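Operations and Facilities Board > Linen and Housekeeping > Dark towels in shared wash facilities: policy question

FillportLodging
Our association is revising its linen standard for member guesthouses in Fillport and would welcome comments from other districts. The current standard requires white bath linen throughout. Several members have asked for permission to use navy or charcoal towels, chiefly on the grounds that makeup and hair dye stains lead to early disposal of white stock. One member reports withdrawing 200 white towels over the past season for staining alone.

The draft wording under review is as follows: "Members may supply bath linen in white or in one dark color. Dark linen shall be laundered separately and shall not be treated with chlorine bleach."

We ask in particular whether other associations permit dark linen and, if so, whether a limit on age or number of washes is applied.

harborview_ops
We permit dark linen and have done so for some time. Complaints from guests are few. We do not set a limit by number of washes, as no small property keeps such a record with any accuracy. Our standard says only that linen must be "uniform in shade within each room." That wording has served us well, and inspectors find it easy to apply.

BretlowHousekeeping
The Bretlow district takes the opposite position and I would urge caution. White linen may be washed hot and bleached when necessary. Dark linen fades when treated in that way, and operators who wish to protect the color will lower the temperature. The guest has no means of judging whether a navy towel is clean. A white towel that is not clean is sent back to the laundry by the first member of staff who handles it.

The draft also does not address shared machines. Many small properties have one washer. A requirement for separate laundering will be ignored in October, when half the rooms are empty and no one wishes to run a machine for four towels.

harborview_ops
With respect, temperature is a matter for the wash procedure and may be written into it. We require the same temperature for all bath linen, whatever the color. Members who buy cheap dark stock find that it fades and replace it sooner — that is their own commercial decision.

QuarryLane_Inn
I write as an operator of a small property and not on behalf of any association. We changed to charcoal hand towels and kept white bath towels. Makeup stains are found almost entirely on the hand towels and washcloths, so this has met most of the need. I would suggest that the draft allow mixed sets, which the present wording ("white or one dark color") appears to forbid.

Our stock comes from Sveinbjörnsson, who will sell small lots. The minimum order at Plolline is 1,000 pieces, which is beyond any property of our size unless neighbors order together.

FillportLodging
Thank you. The point concerning mixed sets is accepted and the wording will be changed. The intention was to prevent several dark shades in one room.

On shared machines, would Bretlow accept a rule that dark linen must be washed separately for its first 2 washes, and may be combined with other dark items after that?

BretlowHousekeeping
That would be an improvement, although two washes will not be sufficient for deep navy. We have seen color transfer well beyond that point. Our preference remains white. If the association proceeds, I would ask that staff be required to check the pile and hem of dark towels in daylight, as wear and residue are easily missed in a basement laundry room.

linen_room_east
May I add a comment on folding and inspection, which the draft omits. We inspect all dark linen on a white surface. Lint and loose thread show against it, and the hem can be followed without difficulty. Staff open each piece fully, turn it, and then fold. Ribbed borders deserve particular attention, as fading tends to be noticed there first.

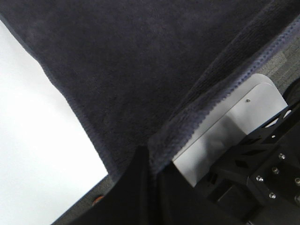
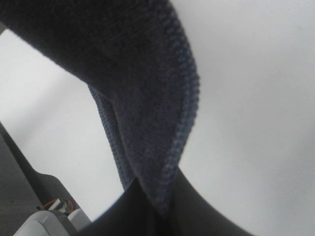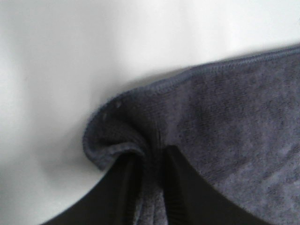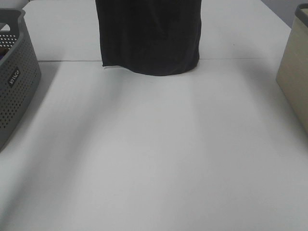 Any piece that fails is moved to the cleaning cloth supply and marked at one corner, so that it cannot return to a guest room by mistake. I would ask Fillport to include the marking requirement in particular. Faded charcoal and new gray are difficult to tell apart once folded, and we have had old stock return to circulation in that way.

On the main question I side with harborview_ops. A rule on uniform shade is enforceable; a rule on the number of washes is not.

QuarryLane_Inn
Agreed on marking. We use a stitch of white thread, as ink does not show on charcoal.

BretlowHousekeeping
I have no objection to either suggestion. My concern regarding wash temperature stands, and I would ask that it be recorded when the draft is circulated.

FillportLodging
It will be recorded. The revised wording will permit mixed sets, require one temperature for all bath linen, and include a marking rule for withdrawn stock. The period of separate washing remains open, and members with experience of navy linen are asked to reply in this thread before Saturday.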